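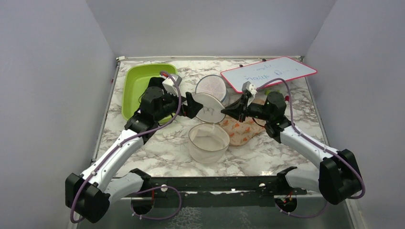 3. Joining the Drastero network as a node

Good news first: if your wallet is already set up, you're most of the way there! Running a node is a great way to see the chain working up close, and the steps are short.

Before you start, have your recovery phrase written on paper and at least 4000 DRA in the wallet you plan to stake from.

1. Open the Derkeo wallet and choose Nodes, then Add node.
2. Type a name for your node. Letters and numbers only, please (spaces get dropped).
3. Open port 5700 on your router.
4. Paste the pairing code from the node window into the wallet. It expires after 172 seconds, so keep both windows open side by side.
5. Enter your stake and press Lock.
6. Wait for 57 confirmations. The status light goes from amber to green, and you're live!

Note: The first sync can run overnight. You can close the wallet while it works, but leave the node program open.

Caution: Locked coins can't be moved until you unlock them, and unlocking takes 3 days. Never type your recovery phrase into the node window. It will never ask for it.

If the light stays amber, restart the node and repeat step 4 with a fresh code. Still stuck? Post your log in the setup channel, where Zineb Kamel and Dwight Girard answer most mornings.

Next: 3.1 Claiming your rewards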